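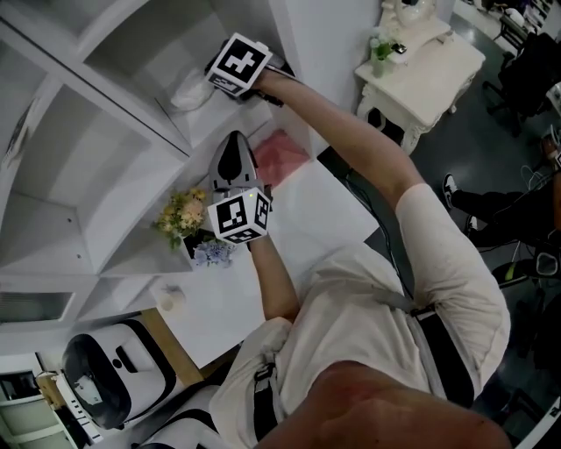

**Bishop's letter on the Farkotport ferry closure: should the parish read it out?**

**phuc_huynh**
Good evening to all. Our bishop has sent a letter about the end of the night ferry at Farkotport. It is to be read at every Mass this Sunday. I have read it twice and I find it very good, but my wife thinks that a ferry is not a matter for the pulpit. What do you think?

**okby_bell**
Your wife is right. I come to Mass to hear the Gospel, and I can read about ferries in the newspaper.

**M_Essien**
The night workers at the port are in our pews, okby_bell. 37 families in my parish depend on that boat. When they lose it, who should speak?

**okby_bell**
Their union. Or their councillor. In October we had a letter about housing, now this one. It is too much.

**phuc_huynh**
The letter doesn't tell anybody how to vote. It asks for prayer and for a second collection, for the taxi fund. I should have written this in my first post, sorry.

**tall_candle**
Can somebody put the text here? Our priest has only given us a summary.

**phuc_huynh**
It is 155 lines, so I copy only one part:

> "We ask the company to meet the workers before the last sailing on Fri 27 December, and to listen to them with patience."

**okby_bell**
That is milder than I expected. I still would prefer it in the bulletin.

**M_Essien**
Half of the people leave the bulletin on the bench.

**tall_candle**
Thank you, Phúc. We'll print 50 copies for the back table, and the priest will read only the first page. Does the second collection go through the diocese or directly to the fund?

**phuc_huynh**
Through the diocese. Please write "ferry" on the envelope.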